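Small Towers, Large Opinions

Lendthorpe has 503 residents and one argument, over how tall the new apartments should be. 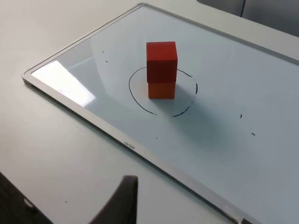 Five floors would put the bakery in the dark by lunch, one shopkeeper told the planning meeting, and she'd like to know who buys bread in the dark. Plallholm, up the road, allowed five and still eats bread. The builder, Dravex, has offered 2 — plus a "roof experience," which its drawings show as a bench. The hearing ran until 11 p.m. and settled the color of the bench.

COMMENTS

carbone_road: I've lived here 130 yards from the site my whole life. Build it or don't, but fix the drain.

mapleleft: Plallholm bread is terrible, for the record.

carbone_road: It was before the apartments too.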